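Student Projects / Service Robotics
Iolanda Quintana, Yoga Sembiring and Mercy Lyimo
October

3. Task setup and data collection

The project ran over 2 semesters as part of the undergraduate course in applied robotics at Orngate. Students chose a household room and wrote a set of short tasks for it. Our group chose the bathroom, which earlier groups in the course had avoided. Bathrooms are narrow, the surfaces reflect light, and many of the objects people use in them are smooth and hard to grip.

We wrote the tasks in plain sentences, such as "take the bottle from the shelf and put it beside the faucet." Each task was then split into a reach, a grasp, a move and a release. The operator controlled the arm by hand through the Fludari interface while a second student kept the log. Only the wrist camera was used for the results in this section. A typical view before a reach is given in Figure 1.
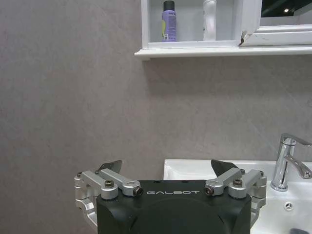 Figure 1. Wrist camera view at the sink, gripper open and empty.

Labeling was done by the students after each session. We collected 1,324 attempts in all and set aside 400 of them for testing. Two students labeled every attempt in the test set separately, and Anjani Lumbantobing settled the cases where they disagreed. Most disagreements were over where a reach ended and a grasp began. For tasks at the wall cabinet we asked labelers to name the target by color as well as by type, as in "the purple bottle" or "the white bottle," so that a label still made sense when both stood on the same shelf. The mirror next to the shelf was marked as a region to ignore. Without that mark, the first version of our detector sometimes proposed objects inside the reflection.

The gripper itself takes up a fixed part of the lower view. We tried masking it out and found that the model did worse on the release step, where the position of the fingertips matters most. The mask was dropped and all later runs used the full view.

We also kept a written record of failed attempts. Adjoa Addo sorted these by cause using the Setiawan checklist from the course handbook. Slips during the grasp were the largest group, followed by contact with the edge of a shelf – a problem we had not planned for when writing the tasks. After the midterm review we added a short pause before each grasp so the operator could correct the height of the arm. The pause was kept for the rest of the project, and attempts recorded before the change are flagged in the log.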